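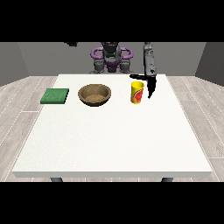
How long should a new oil finish on beech be left before the worktop goes back into daily use?

Leave it a full week at normal room temperature, and keep standing water off it for the second week as well.

Print this thread | E-mail this thread

etano_k
Starting from the question above, as it comes up every October. My worktop is beech, sanded to 120 and then 180, with two coats of Sitirwood hard oil. The tin says 24 hours between coats and gives no figure for full cure. The surface is dry to the touch but a damp cup still leaves a ring.

Trullton
180 is too coarse for beech. Go to 240, wipe on a thin third coat and take off all the excess after 15 minutes. The ring is oil that hasn't hardened -- two coats on fresh beech never fill the grain.

ebagheri
I disagree on the grit. Past 180 you start to close the surface and the oil sits on top. I did two offcuts from the same board last winter, one at 180 and one at 240. The 180 piece took more oil and marked less.

Trullton
How much oil on each? Without weights that is only an impression.

ebagheri
50 ml on the 180 piece over three coats. I didn't measure the other, so fair point. Both were kept at 18 degrees.

Tehrani
Temperature matters more than grit. My workshop drops to 8 degrees at night and the same oil took over two weeks to harden. Check that first.

etano_k
The kitchen is 19 by day, 14 overnight. The top is 253 cm long and one end is over the dishwasher. The ring is at the other end.

Tehrani
Then it is slow but not faulty. Oil the underside over the dishwasher too if you haven't. Steam gets in there and the board will cup.

Trullton
Agreed on the underside. Still say 240.

etano_k
Underside had one coat. I'll do a second on Saturday, and a third on top at 180. Rags are drying flat outside, before anyone asks.

Elaheh Bagheri (ebagheri)
Good. Post the result either way.

Back to top | Contact | Copyright of posts remains with their authors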